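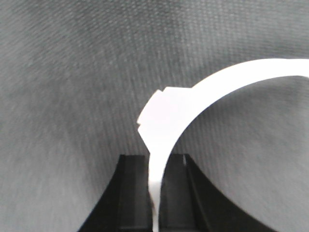

Prasert Srisuk would keep every broken clip and bracket in a jar, he told me, and he'd start with the white ones. They show dirt first and get thrown out first.

Small plastic parts, then. The curved bits, the tabs, the thing left over after you move house. Skima, the repair shop on the corner, has 62 of them in one drawer – no labels. Bring yours in and they'll try to match it. Lay it on plain gray cloth at home so teh notches show, trace the outline, write down where you found it. Took me 2 evenings in August. Half still unnamed.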